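Ticket: Booking calendar shows room slots one hour early
Status: Solved
Opened: 11/6/19
Site: Ukthorpe
Product: Samero room booking, web version

Reported problem

Since the clocks changed, every repeat booking made before the change has been showing an hour early. New bookings are fine. The pottery class at Ukthorpe turned up to find the choir still singing, so we'd love to get this one sorted!

First checks

Logged in as a normal member and as an admin. Same result both times. Tried a different browser, then a phone, then cleared the cache. No change. The printed weekly sheet is wrong as well, so the fault has to be in the saved bookings and can't be blamed on the screen.

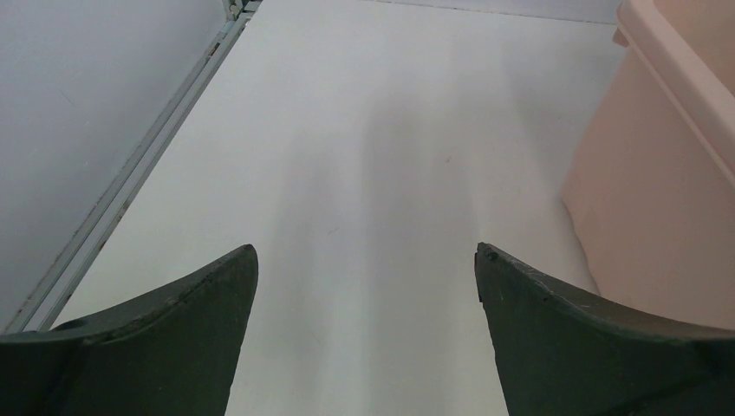 Andholm Shared Spaces – Web and Bookings Team

Update 2

Good progress! We made 5 test bookings on the practice copy of the calendar, all repeating weekly from before the clock change. Four of them moved an hour and one stayed put. The one that stayed put had been made with the site set to "London", and the other four were made while it was set to "UTC+0". Those two look the same all winter, then part company in spring.

The setting was switched to "London" in May when the opening hours were updated, but old repeat bookings keep whatever they were born with. That explains why anything new has behaved itself. 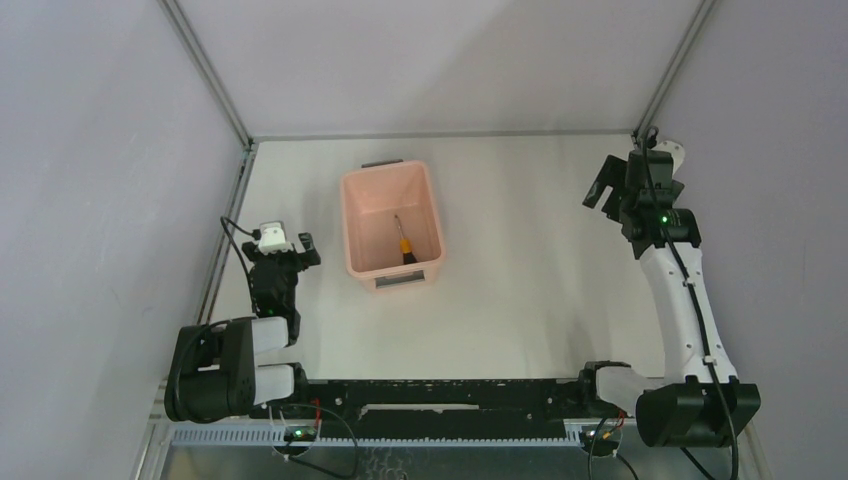
Pink bin with the screwdriver in it, on the white table.

Update 3

Tried the bulk edit tool. It lets you pick up to 100 bookings at once, which is brilliant, but it only changes the title, the room and the colour. The time zone isn't on the list. Exporting to a spreadsheet and loading it back in does work – the Ekanayake import add-on has a column called "zone" that can be filled down in seconds.

One thing to watch: the import makes a second copy of each booking unless "match on booking number" is ticked. We found that out on the practice copy, thankfully, and ended up with 2 of everything.
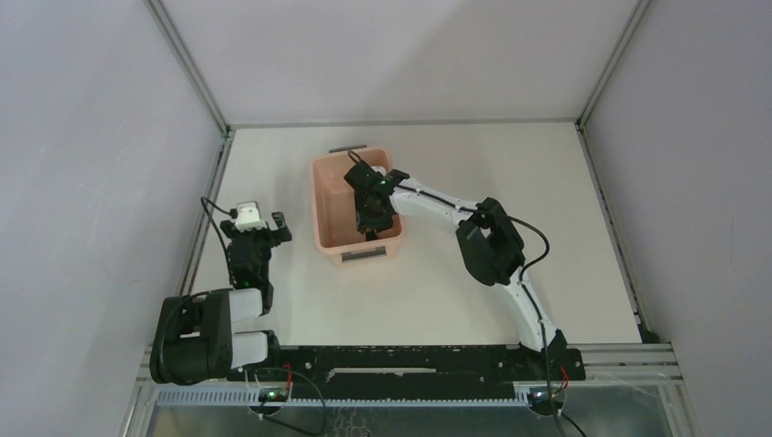
Steps that worked on the live calendar:

1. Turn off email alerts, or every member gets a message for every booking.
2. Export all repeat bookings to a spreadsheet.
3. Change the zone column to "London" for each row.
4. Tick "match on booking number" and import.
5. Turn the alerts back on.

Checked afterwards against the paper diary and every slot lines up, including the early yoga ones that go on through the summer. The printed sheet is right too. Really pleased with how quick it was in the end!

Still to do: ask Samero whether the zone could be added to bulk edit. If your own calendar has the same trouble, reply on this ticket and we'll send over the spreadsheet with the headings already filled in.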